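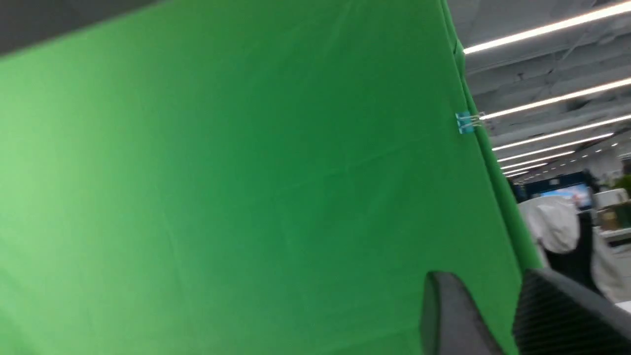
Callard, 22nd April

The Flindo is a two-armed table rig that lays out and stacks crockery. It was put together in a shared workshop in Callard by members who had the use of one bench, and it has been running in the same spot since it was first bolted down. It has no cabinet and no safety cell. The working area is a white top ruled in squares, with a sheet of green cloth behind it held by binder clips.

The cloth matters more than it looks. Each wrist carries a small camera, and the software that reads the pictures is a modest program called Cevley, written by the same members. Cevley begins by throwing away anything close to the backdrop colour. In the first version there was no backdrop, and the program spent much of its time trying to find the rims of bowls among the shelving and strip lights on the far side of the room. A plain sheet cured most of that. Creases still cause trouble under side lighting, where a deep fold can read as a thin dark object standing at the back of the table. The present rule is to pull the cloth flat by hand before each session and roll the spare width under at the side.

The ruled top does a similar job for position. The lines run at a fixed spacing, so the software can work out from any clear patch of grid how far the wrist has tilted and how high it is. It does this again before every grasp. An earlier scheme relied on the joint readings alone and drifted over the course of an afternoon, enough that the fingers would close beside a cup handle instead of on it. The grid check adds a short pause to each cycle. The members considered this acceptable.

Crockery was chosen as the test load for practical reasons. It is cheap, it comes in awkward shapes, and a failed grasp is easy to recognise. The set on the bench is a mixture of plain pale blue pieces and white ones with black rims and printed pictures. The plain pieces are harder for the software, which has little to hold on to beyond the line of the rim. The printed ones are easier to recognise but can confuse the edge finder when a drawing has a strong outline of its own. 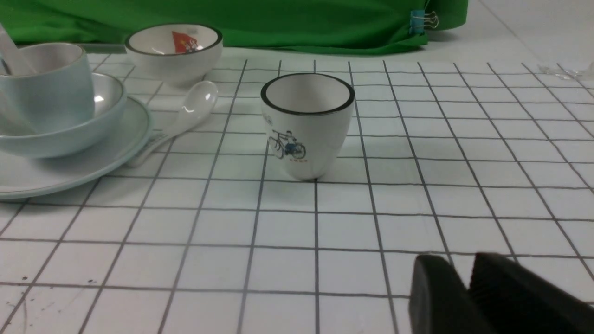 The cup with the bicycle print, seen from the wrist, with the blue pieces stacked to the left.

Cups without handles are taken by the wall. One finger goes inside, the other outside, and the pair closes until the motor current rises past a set limit. The limit had to be found by trial. Too low and a tapered cup slides down as it is lifted; too high and the wrist twists slightly at the moment of contact, which shifts the cup before it leaves the table. The finger faces are ridged, and the ridges made a larger difference on glazed surfaces than any change to the code.

Spoons are the weak point. A ceramic soup spoon lying flat offers a low, curved handle, and the fingers must come down almost to the table to get hold of it. The log for the current build holds 2196 grasps of all kinds, of which 288 were spoons. Spoons nevertheless account for more of the failures than every other piece put together. Most of those are simple misses. A smaller number are cases where the handle was gripped off centre and the spoon swung round under its own weight.
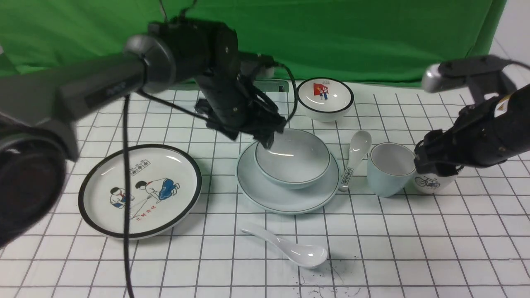

Using both arms at once came late in the work. For a long time they took turns, one parking at its own side while the other moved. The change was made in a separate program, Hung, which sits above Cevley and decides which arm may enter which part of the table. It divides the top into left, middle and right. The outer parts belong to the nearer arm at all times. The middle can be claimed by either, and a claim lapses after 5 seconds if the arm holding it has stopped moving. That last rule was added after both arms stood still for most of a lunch hour, each waiting for the other.

Hung knows nothing about cables. The arms do, in the sense that a cable lying across the table can be dragged into the crockery by an arm that is otherwise doing as it was told. Bundling the leads round the wrist helps near the gripper and leaves the longer runs as they were. An overhead guide has been drawn up and not yet made. It would need a mast at the back of the bench, behind the cloth, and the mast would have to come off whenever the bench is wanted for something else.

Running costs have been low. Parts bought for the table, the clips, the cloth and the finger faces came to nearly 523 pounds, which leaves out the arms themselves. Breakages are replaced from whatever is cheap, so the set changes slowly and the software has to be shown each new piece before it will attempt it. Showing it a piece means placing it on the grid, passing one wrist over it from several heights and marking the rim by hand in the saved pictures.

The next task on the list is stacking by size, with a cup into a bowl and a bowl on to a plate, starting from pieces set down in any order. The saucers are to be left out for now. Their rims sit too close to the table for the present fingers, and a thinner pair is being filed to shape.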